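Call for Participants: People Who Will Clean a Sink More Than Once

Luria is looking for 4 people to wipe, rinse and squeegee bathroom vanities in our showroom. You will do it, somebody will write things down, and then you will do it again. We pay for this.

The work is part of the Penner household study, which is about how ordinary people clean a basin when left to their own habits. We have strong opinions on the subject and have been asked to keep them out of the room. Sessions last 60 minutes, with 3 sessions per participant. White walls, tiled floor, blinds on the windows — nobody has ever accused the place of being cozy, but the light is good and there is somewhere to sit. 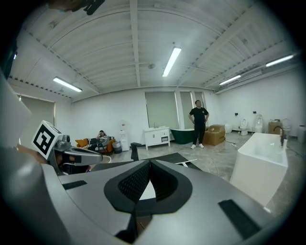 You should be able to stand for most of an hour and lean over a counter without regretting it the next morning. Cleaning experience is welcome. So is a complete lack of it, and our July group did fine with plenty of that. Please wear flat shoes and sleeves you can push up. Leave the rings at home; Harvey has already taken apart one drain this year and does not wish to make a hobby of it.

Black countertops are part of the job. They show every drop and every streak, and you will come to take this personally. 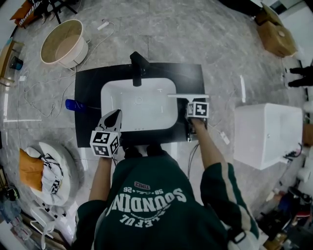

Margarida Barros wrote to us after her last session that she now squeegees her own sink every night, that her family has stopped commenting, and that she would sign up again if we bought a better grade of coffee. We are looking into the coffee.

Breaks are yours to take when you need one. Bring a book or a sandwich. Please don't test the bathtub.

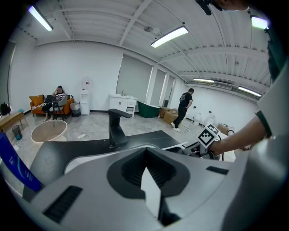
Showroom floor, with sofa seating and the water dispenser.

To apply, write to Yvette Ouellet at Luria with your name, the hours you can do and one sentence on how you clean your sink at home. "I don't" is an acceptable sentence. Applications close 2024-09-01.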